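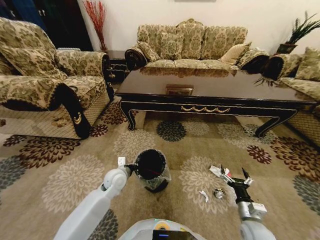 Lounge litter round, left arm on the bin, right arm on the paper.

Ticket: Rotport lounge, litter task
Site: Bastora guest house
Opened: 17/02/2023
Status: open, waiting on Wijaya

Problem as reported by housekeeping: the robot stops part way through the lounge and asks for help. The attendant on shift has to leave the bedrooms, come down, clear the prompt and go back up. In January we logged 47 of these calls. The job was given to the robot so that one person could stay upstairs all morning, and at the moment that person is walking more than before.

Checked so far:
Bin liner. Attendants now fold it over the rim before the round starts. Fewer stops at the bin.
Small scraps and foil. Grip timeout was set to 2,000 ms. Raised to 4,000. Fewer prompts on paper, no change on foil.
Carpet. The pattern is busy and we suspect it is being read as litter in places. Logs sent to Wijaya.

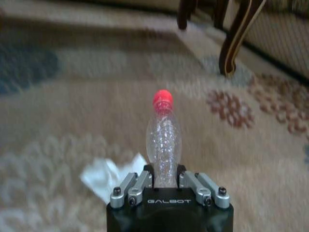 Bottles are a separate fault. The pick itself does not raise an error, but the task goes back to the start of the list after each one and that adds 300 seconds to the round. Reproduced with the Testen profile loaded and without it.

Housekeeping also ask who signs the room off. The sheet still has one box, for the attendant. They do not want to initial a floor they have not looked at. Passed to the site office, no reply yet.

Next: Wijaya to send new carpet settings. Keep the lounge on the attendants' rota until then.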